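Print this page | E-mail this page

We use cookies to remember your settings and to see which pages get read. By staying on this site you agree to our use of cookies. OK

FOR IMMEDIATE RELEASE
2025-10-29

Veleck Opens Its Sheet Music Lending Library, With 2,277 Titles Ready to Take Home

VELECK – The Sotelo Music Library is open! After a long summer of sorting, mending and relabeling, the second floor of the old Sotelo piano store on Canal Street is now a public lending library for printed music, and anyone who lives or works in Veleck can borrow from it free of charge.

The library opens with 2,277 cataloged titles. They run from one-page waltzes for beginning piano to full sets of parts for brass band, with a great deal of choir music in between and one very heavy box of accordion method books that we are particularly fond of. Another roughly 4,000 pieces are still waiting in cartons downstairs and will go up to the shelves as they are checked and entered.

"I've been telling people for years that this town has more music in its closets than it knows what to do with," said library director Deisy Cabrera. "Now you can walk upstairs and flip through it. I still get a kick out of that every morning when I unlock the door."

The heart of the collection is the stock of the Sotelo store itself, which sold pianos, reed instruments and sheet music to Veleck families for generations. When the store closed, the music stayed in the building in its original drawers, much of it never sold. The owners of the building offered it to the town on the condition that it be lent out and played, and we were delighted to say yes.

Since the offer was announced, residents have added to it with gifts of their own. Piano benches have been emptied. A closed church in the county sent its whole choir cabinet, with the anthems still filed in the organist's order, Advent first. We received a suitcase of dance band arrangements from the dance hall that used to stand by the rail yard, many of them with the players' pencil marks still in the margins ("WATCH HER" is written above one tempo change, and we would love to know who she was).

Those pencil marks are staying. Early on we had a lively discussion about whether to erase them, and the players won. Fingerings, breath marks and phone numbers of long-gone second trumpets are part of what makes this collection fun to use, and borrowers are welcome to add light pencil marks of their own. Pen and highlighter are another matter, so please don't.

How borrowing works

Bring a Veleck library card or proof of a local address. Each borrower can take up to four titles at a time. A set of parts counts as one title, so a clarinet choir can go home with a full evening's music on a single card. Loans last a month and can be renewed as long as no one else has asked for the same piece. Concert dates are taken into account: if your ensemble has a performance coming, tell the desk and we will set the due date after it.

Sets of parts are checked out in flat boxes with a list of contents glued inside the lid. Please check the list when you get home and again when you bring the box back. The third horn part has a way of staying behind in somebody's case.

The catalog can be searched by composer, title, instrument and level, and also by occasion, which has turned out to be the search people like best. Type in "wedding" or "retirement" and see what comes up. The catalog runs on Zollodeck, a system more often used by small map collections, and it has taken to music very well. Jui-lin Chang set up the entries over the summer and wrote a short guide for anyone who would like to help catalog from home.

The room

The reading room has been repainted in the same pale green we found under the old pegboard. The drawers were rebuilt by Rovent, a cabinet shop here in Veleck, with the original brass label holders put back on the fronts. New shelves for oversized scores were made to match. The long counter where the Sotelo clerks used to measure out clarinet reeds is still there and now serves as the checkout desk.

There are two upright pianos in the practice corner, both tuned in September. You may try out anything in the collection before you borrow it, and you do not have to play well. The corner is separated from the reading tables by a glass partition, so a wrong note will bother hardly anyone. Sign up for a half hour at the desk or just come by and see if a bench is free. Headphones are available for the electric keyboard next to the window.

The building has an elevator, which reaches the second floor from the rear entrance on Mill Alley. The front stairs are steep and were built for people who were not carrying tuba parts. Please use the rear door if you are returning boxes.

Keeping old paper playable

A good share of the older music was printed on cheap paper that turns brown and brittle, and some of it arrived in poor shape. Flor Cusi has led the repair bench since the start of the project. Torn page turns are mended with thin tissue and paste, loose covers are sewn back on with linen thread, and rusted staples come out one by one. Household tape is the great enemy. If you have music at home with a tear in it, leave the tear alone and bring the piece in. We will happily show you what to do.

Free mending evenings will be held through the winter at the long table by the stairs. Bring one or two pieces of your own music and plan to stay a couple of hours. Tissue, brushes and paste are provided. Places are limited by the size of the table, so please call ahead.

A number of rarer items can be used only in the reading room. They include the handwritten marches of the Veleck Mill Band, which as far as we can tell were never printed anywhere. Heriberto Bedoya is making clean playing copies of them, and the first march was read through by a pick-up band at our preview evening. It is fast, loud and a little odd in the middle, and the audience asked to hear it again. A second march should be ready by spring.

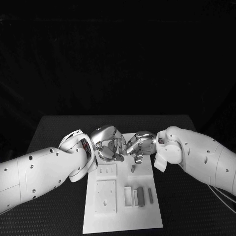

Lahcen Hajji told us at the preview that he hopes the library will put easy duets near the top of its wish list, as he has been playing the same book with his daughter for two years and they are both thoroughly sick of it. The town's teachers have said much the same, and we agree! Duets and easy trios will be first in line when we open the next cartons, and the music fund has set aside $1,000 to fill the gaps with new editions. Suggestions are welcome. There is a notebook for them on the checkout desk, and it is already filling up with requests for film themes, Andean songs and anything at all for viola.

What we can take

Donations of printed music are gladly accepted during opening hours. Band, choir and chamber sets are especially welcome, even when a part or two is missing, as we can often complete a set from another gift. Method books are fine if the pages are all there. We are not able to take photocopies, damp or moldy paper, or recordings. If you have a large amount, please call before you load the car, and we will work out a time when someone can meet you at the rear door with a cart.

We do not return donated music, so look through your boxes first. A pressed fern, a driver's license and several love letters have already been sent back to surprised families.

Coming up

The library will hold an open sight-reading night each month, starting with choir music. No audition, no concert at the end, just a stack of scores and a pianist with plenty of patience. A session for strings and one for winds will follow. Dates are posted on the door and in the town newsletter as they are set.

School groups can book a visit in the mornings before regular hours. Students get to pull music from the drawers, try to work out who owned it from the names and dates on the covers, and hear a piece of their choice played on one of the uprights. Deisy Cabrera takes bookings directly and says the children's picks so far have leaned heavily toward polkas.

Visiting the Sotelo Music Library

Second floor, the Sotelo building, Canal Street, Veleck. Step-free entrance on Mill Alley. Open afternoons and early evenings; current hours are posted at the door and at the town library's main desk. Admission and borrowing are free.

Press contact: Jui-lin Chang, Sotelo Music Library. Interviews and visits to the repair bench can be arranged, and reporters who play an instrument are encouraged to bring it.

Print this page | E-mail this page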